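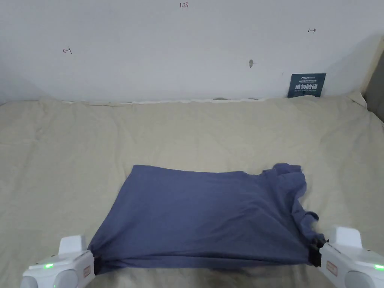
折衣任务，深蓝灰色那件，双手夹住近端两角。右角又拧成了一团。

4月2日 星期六

周末来补数据。上周的进度表上写着“折叠类基本完成”，“基本”两个字是我自己写的，所以今天由我自己来还。

先记数字。折衣这一项到昨晚为止总共录了1,648条，听上去很阔气。早上把审核脚本重跑一遍，标成“可用”的没有想象中多，其中298条卡在同一个毛病上：夹爪捏住衣角的时候，捏到的是一团拧起来的布，后面拉平的动作全都白做。人看了会觉得这件衣服大致是折好了，模型看了会学到“先把角拧成麻花”是标准流程。Roman那版策略上个月就学会了，而且学得很认真，每次都拧，左右手轮着拧，比我们录的还稳定。

所以今天的主要内容是：重录抓角。

一、抓角

原来的操作说明只有一句“捏住衣角，拉直”。写的时候觉得够清楚了，现在看，这句话里“角”是哪里、“捏”多少、“直”到什么程度，全靠录的人自己悟。短袖的下摆还算好办，两个角就是两个角。一旦折过一次，袖子那边的布堆在一起，角就不止一层了，夹爪伸过去，能夹到哪层算哪层。

今天试了三种夹法：

夹法甲，从正上方往下夹。快，但是很容易连床单一起夹起来。床单一动，整件衣服跟着挪，前面铺的全废。

夹法乙，从侧面贴着床单滑进去，夹住下面那层再收。慢，一条要多花不少时间，但是角是平的。

夹法丙，先随便夹起来抖一下，放下再夹。录的人都喜欢这个，因为人在家里就是这么干的。问题是抖完衣服落在哪里不好说，同一个任务录出来起点五花八门。Vurano那边的人倒是说这叫“多样性”。我把这句话记在这里，等他们自己做清洗的时候再拿出来念。

结论先定乙。丙单独建一个子集，标签写清楚，别混进主集。甲停用。

二、绷紧

两只夹爪夹好之后要有一个往两边拉的动作，让近端那条边绷成一道。这个动作我原来以为最没技术含量，今天才发现大家的力气差得很远。拉得太轻，边上是松的，后面往前翻的时候中间会塌；拉得太狠，中间倒是平了，两头的布往夹爪里挤，角上那一团就更紧。开头那张就是后一类：下边那道带子绷得还行，左边也说得过去，右边那个角没法看，靠右上方还鼓着一坨，大概是袖子或者肩缝那里收在一起了。

按今天的规矩，这种不算成功，也不删，归到“部分折叠/可恢复”。训练恢复动作的时候正缺这种起点，以前都是故意摆出来的，摆得太假，皱褶都皱得很有礼貌。

恢复动作暂定这样录：松开有问题的那只手，另一只手保持不动，松开的那只回到布团外侧，重新找下层，再夹，再拉。不许两只手一起松。一起松等于从头来，从头来就该记成新的一条。

三、指示灯和标签

夹爪上的灯是绿的才开始。这条在说明里用粗体写了，在培训的时候讲了，在群里发了，今天我自己忘了一次，录完才想起来没看。那条作废，编号留空，不补。

四、背景

上次开会Tritener的人问，为什么总在同一张床上录。回答是因为只有这张床。他们建议换几条床单，颜色差别大一点，特别是要有一条和衣服颜色接近的，现在米色配深色，分割起来太轻松了，换到别人家里马上露馅。这个意见是对的，我当时点头点得很勉强，今天补记：同意。

墙上那些手写的记号，包括那个“1.23”和两个箭头，先不要擦。我问了一圈，没人承认是自己写的，也没人说得清1.23是什么。擦掉以后新旧数据的背景就不一样了，到时候又多一个要解释的变量。等这一批录完再处理。

“请勿触摸”的牌子也留在原位。录的时候不要挪它，也别把它碰倒。模型目前对这四个字没有表现出任何理解。

五、今天的产量

按夹法乙重录，目标定的是298条全部补掉，实际录了212条，过审的下午还没跑完。慢的原因主要是乙本来就慢，其次是我手生。坐在前面写操作说明的人应该定期自己录一天，这一点我建议写进制度，执行日期可以从我休假那天算起。

手感记录，给下一个录的人：
前几十条最差，不要急着看成功率。
右手比左手容易拧角。我怀疑是大家习惯先夹左边，左边夹好了以后布已经被带偏，右手再去找角的时候角度就不对了。明天起一半先左一半先右，记在备注栏。
夹住以后停一下再拉。停这一下，审核的时候才能分清楚抓取在哪里结束、拉伸在哪里开始。之前很多条分段标不准，就是因为动作连成了一气。
每录一段就把床单重新捋一遍，但不用捋到没有皱。完全平的床单在谁家都见不到。
衣服每条之间要重新扔，真的扔，不要放。放出来的都是一个样子。

六、和Ullbridge对接的事

他们要的格式里，每条必须有一个“成功/失败”字段，只能二选一。开头那种状态填哪个都不对。写信问过，回复说“请按实际情况填写”。实际情况是它折了一半。准备先填失败，另加一个自定义字段放折叠阶段，他们读不读是他们的事，我们自己要用。

另外他们的验收放在5月，到时候要看恢复类的样本。现在恢复类加起来还很薄，所以今天归到“可恢复”的那些请大家不要手痒清掉。上次有人好心整理硬盘，整理得非常干净。

待办：
审核脚本加一条，抓取结束时检查夹爪附近布料的厚度，太厚的自动标黄，人再看。阈值先从严。
操作说明第2节重写，把“捏住衣角，拉直”那句删了，换成乙的步骤，配几张正反对照。
深色床单去买一条，报销走耗材。
丙的子集建目录，名字别叫“其他”，我们已经有四个“其他”了。
剩下没补的，周一接着录，先右手。

傍晚又看了一遍右角那一团，试着不松左手，只用右爪把它理开。第一次夹空，第二次夹到上层，第三次夹对了，拉的时候左边滑了。这三次都存着，文件夹在“可恢复”下面，备注写的是“接近”。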